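The Woman Who Has Said "Dearly Beloved" Zero Times

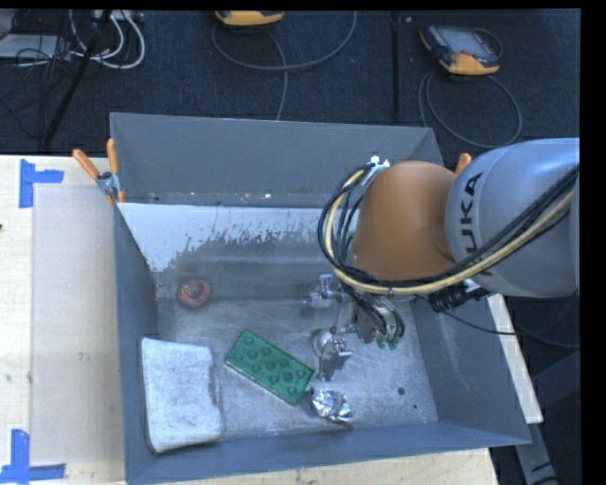 Five hundred and nine weddings

Birthe Mikkelsen has married 509 couples and can tell you how many of them are divorced, but she won't. "I know the number," she says. "It's in a notebook. The notebook is in a drawer. My husband has asked, my sister has asked, and a man at a rehearsal dinner in Prudau offered me money."

We met on a Monday, the only day of the week she will talk to strangers before lunch from May to October. Her kitchen table was covered in ceremony scripts, most of them marked up in green pencil. She gave me coffee and moved a stack of somebody's vows off my chair with the tips of her fingers, as if they might go off.

She started officiating by accident. A cousin was getting married at the lake in Bralunholm, the judge had a scheduling problem, and Birthe was the one in the family with a carrying voice. She had taught middle school chorus for years. "I was used to standing in front of people who were sweating in formal wear and wanted to be somewhere else," she says. "The skills transferred."

The cousin's wedding lasted nine minutes. A couple at table six asked if she was available in June. She said yes to see what would happen.

What people ask for

Couples come to her with one of two requests. Either they want something short and funny, or they want something short and meaningful. In all these years she has never had a couple ask for long.

"Then they send me four readings," she says. "A poem, another poem, a page from a children's book about a rabbit, and something the groom's brother is going to write. I say, lovely, that's twenty-six minutes. And they say, oh, but we wanted it short. Well, so did I."

Her own limit is eighteen minutes from the moment the last person comes down the aisle. After that, she says, you lose the uncles. She watches uncles the way sailors watch the sky. If one of them looks at his shoes, she has three minutes. If he looks at the bar, she has one, and she'll skip straight to the rings.

Does she really cut things on the fly? She looked at me with some pity.

"I've cut a whole candle," she says. "It was windy. We'd tried to light it, and tried again, and the mother of the bride was bent over it with her hat off. I said, 'And the flame burns on in spirit,' and I turned the page. They thanked me for it afterward. They had it put on a pillow."

On vows

She has strong feelings about vows that couples write themselves, and the feelings are mostly about length matching. She asks each person to send theirs to her in secret, a week ahead. She doesn't edit. She only writes back to one or the other and says "a little more" or "a little less."

"You don't want him doing two lines off his phone and her doing a page and a half with a quotation in it. Everybody goes home and talks about it. They'll be in the car saying, well, she certainly loves him."

And jokes? She allows jokes. She would like there to be one joke for every sincere thing, and she'd like the jokes to be about the person telling them. There was a groom at Turnlow who did six jokes in a row about the bride's driving. Birthe remembers the silence very well, and also that the bride drove them to the hotel.

She keeps printed copies of everybody's vows tucked in her binder, in order, in large type. Phones lock, she says, and then you have a man in a rented jacket trying to make his phone recognize his face while he's crying. It doesn't. She has timed one of these at fifty seconds. "That's a very long time to look at the top of somebody's head."

The matter of the tent

I asked her for her worst day and she answered before I'd finished asking. It was a late summer wedding in a field above Prudau, with 500 guests, which she says is too many people to love. The family had rented the big tent from Haddadin, a firm she likes and still recommends. The tent was fine. The tent was beautiful. It had been put up in the wrong field.

"So there's a tent," she says, "and there are 500 people in a different field looking at it."

There was a hedge in between, and past the hedge a ditch. The bride's father wanted to move the ceremony to the tent. The bride wanted to stay where the flowers were. The string trio had already started playing and, being paid by the hour, kept on. Birthe's part in it was small but she is proud of it. She walked to the front, faced the crowd, and asked everyone to please take one step closer together. They did. Then she asked again. By the third step, she says, they looked like a wedding, and she began.

The rain held off until the kiss. Then the whole party went through the hedge at the low end, grandmothers first, with the ushers standing down in the ditch handing people across. "It's the best recessional I've ever had," she says. "I'd do it again if I could get the insurance."

Money, which she'd rather discuss than feelings

Her fee is posted on her website, a thing that apparently shocks people in the wedding business. She got tired of the phone calls where somebody circles the question for half an hour. Her top package, with the rehearsal, the script written from scratch, three meetings, and travel as far as Turnlow, comes to $2,730. She knows it's an odd number. A bookkeeper came up with it and she has never rounded it off because couples remember it.

There is also a small package. You come to her porch with two witnesses and the license. It takes ten minutes and there's a plate of butter cookies. She does a lot of these on weekday evenings, for nurses and people with a baby due, and for couples who are having the big one next year and haven't mentioned this one to their mothers.

"I've stood up in front of a couple at a vineyard and pronounced them married," she says, "and all three of us knew they'd been married since February. I gave it everything. I should've had an award."

Does she like the porch weddings better? She thought about it while she refilled the cups.

"I like that I can hear them. At the big ones I'm listening for the microphone. I'm listening for the baby in the fourth row. On the porch it's just two people being nervous, and a dog, usually. They always bring the dog."

Things she has banned

The list is short and it gets longer every fall. No releasing of anything living, after the butterflies, which she declined to describe. No surprise songs from relatives. No ring bearer under three carrying the real rings. She also won't ask whether anyone objects. People are disappointed by this. They've seen the movies and they want the pause.

"I did it once," she says. "The couple begged me. I asked the question, and I waited, and in the pause a man at the back sneezed. You never saw so many heads turn. He was an accountant, he'd come as somebody's plus-one. He went completely white. I don't think he stayed for the dinner."

She'll do handfasting if somebody has practiced the knot. She'll do sand, though not outdoors. She'll read any poem as long as she can have it by Thursday, and she will pronounce any name correctly if you record yourself saying it, which she makes both families do. The recordings are on her phone. She plays them in the car on the way, over and over, answering back. At stoplights people look.

After the kiss

She doesn't stay for the reception. It's in the contract, in a friendly sentence near the bottom. She'll take a plate in foil if it's offered. By the time the speeches start she's usually at home with her shoes off, writing the date and the names in the notebook, the one in the drawer.

I tried once more, on my way out, and asked only whether the number was high or low. She had the door open already.

"The tent people are still together," she said. "They've got twins. They've rented the field again for the tenth anniversary, and I've told them to go and look at it first."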